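Teaching a two-arm setup to handle key rings by remote control: replays fine, policy fumbles

Posted by Deepak Sisodia, Thu 30 August

I have a pair of small arms facing each other over a gray table, and I drive them with a matching pair of leader arms that I hold in my hands. I record whatever I do and train on the recordings. Simple pick and place works well. Putting a plate in a tub was learned in an afternoon.

The task I'm stuck on is keys. I want one arm to pick up a bunch of keys by a split ring and hold it up, and the other arm to take hold of a second ring so the bunch can be sorted out. I can do it by remote control, slowly, maybe one try in three without a drop. I have 100 recordings that I consider good. When I play any of them back on the arms it looks right. The trained policy reaches for the rings, stops just above them, opens and closes a few times, and then drifts.

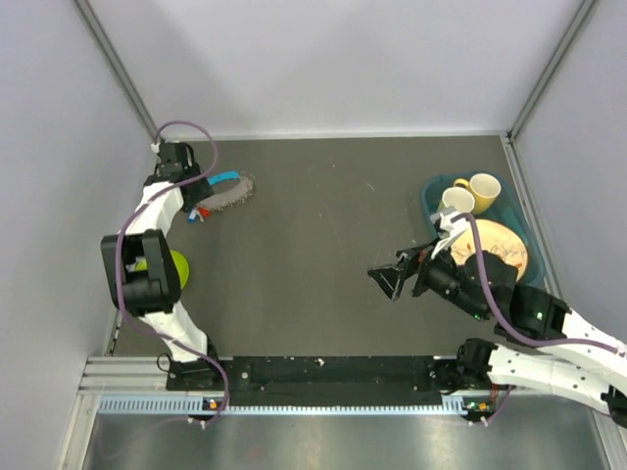 My recordings run at a fixed rate and I start each one with the arms in whatever position I left them. Between tries I don't clear the table fully. The brush usually stays over by the left gripper, and the tub with the mugs and the plate stays on the right by the rail. I assumed a bit of clutter would help. I move the keys somewhere new each time, but I have not been strict about where.

The cameras are one fixed above and one on each wrist. I drive while looking directly at the table and I don't look at the camera feeds at all. I mention it because somebody at work said that matters and I don't see why it should, as long as the feeds get recorded.

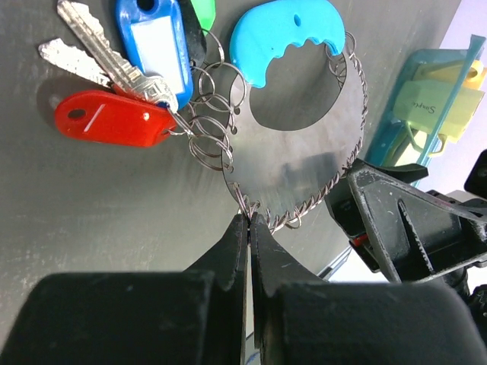

Things I have already tried: longer training, a lower learning rate, cutting the pauses out of the recordings, and slowing the leader arms down in software so my hand shake doesn't come through. Cutting the pauses made it worse. The slowdown helped my own driving but did nothing for the policy.

Is this a case of needing many more recordings, or am I showing the task the wrong way? I don't mind doing more but I would like to know before I spend another two weekends on it.

3 replies

Pandey

More data. I did a cable plugging task in November and it was useless until I had a few hundred. Small metal things are hard. Get someone to help you drive because your hands get tired and the last ones of the day are always bad.

Stindon

I'd fix the way you are driving before recording anything else.

Your coworker is right about the cameras. When you look at the table with your own eyes you are using depth and a viewing angle the policy doesn't have. You can see which ring is on top. If the wrist feed can't show it at that moment, then the recording teaches the arm to make a move for no reason it can find, and hovering is what you get. Put the wrist feeds on a monitor, hang a towel between you and the table, and try to do the task that way. If you can't do it, the policy has no chance. You will find you start tilting the wrist to get a look at the ring before closing. Keep that tilt in.

Second, pick one way of doing it. Same arm always goes first. Always grab the ring nearest the end of the bunch, always lift to the same height before the other arm moves. I bet if you watch your 100 back there are several different methods in there.

Third, pauses. A pause while you think is bad. A pause with the gripper closed on the ring before lifting is part of the task. If you cut both kinds with a script then you removed the grip. That would explain why it got worse.

Deepak Sisodia

Thanks. I did the towel test last night and I was terrible at it. My first try lasted over 4,000 steps and I never got hold of the keys. So that answers one question.

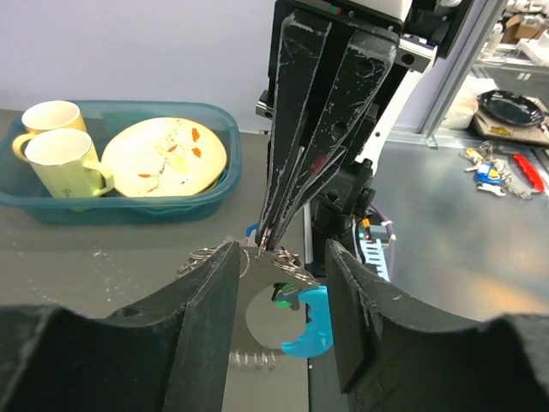

Which wrist camera to trust changes during the task, and I hadn't understood that. While one gripper closes on the keys its own fingers get in the way of its view, and the other wrist sees it better. With the far gripper pinched on the ring of keys, I could tell from the near camera that I was on it, even with the loose rings and the shiny disc lying between the near fingers. So now I park the second arm where it can watch the first one, and I only bring it in after the lift.

I also went back through the old recordings as you suggested. I found both arms going first, and grabs on the ring, on a key and on one of the plastic tags. I threw out everything except the ring grabs.

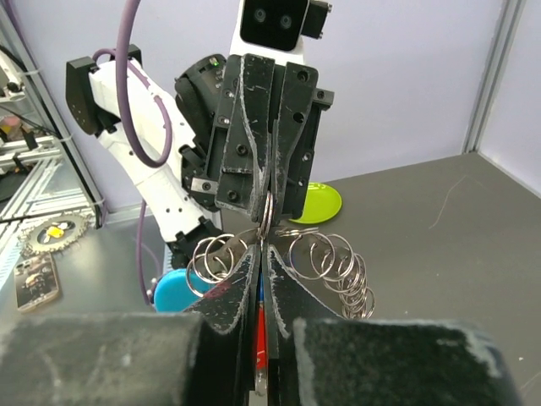

One more question about the handover. When the first arm is holding the bunch up, the rings swing for a second or two. Should I wait for them to settle, or go in while they are moving? Waiting is easier for me but it makes a long still stretch in the recording, and I don't want the policy to learn to sit there forever.

Otham

On the handover: wait, but give it something to do. I have the second arm creep toward the ring during the swing so that no part of the recording is completely still. It arrives about when things calm down. If you must stop, stop for a different length each time.

Also record some recoveries. Start with the ring already slipping, or with the gripper a little to one side of it, and drive from there to a good grip. If every recording is a clean one the policy has never seen what to do after a miss. I mix in 8 of these for every batch and it made more difference than the extra clean ones did. Don't record yourself making the mistake, only the fix. Move the arm to the bad spot first and then hit record.

What are you using on the fingertips? Bare plastic on a thin ring slides. A bit of rubber tape helped me, but redo your recordings after you add it, because the gap at which the fingers stop will be different.

Akia

Your start position matters too. You said you begin wherever the arms were left. Send both arms to a home pose before every recording and use the same home pose when you run the policy. I lost a month to that.

Deepak Sisodia

No tape yet. I'll add the home pose and the tape first, then record a new batch from the wrist feeds only, ring grabs only, with Otham's recoveries mixed in. I'll leave the tub where it is for now and post again when that batch has trained.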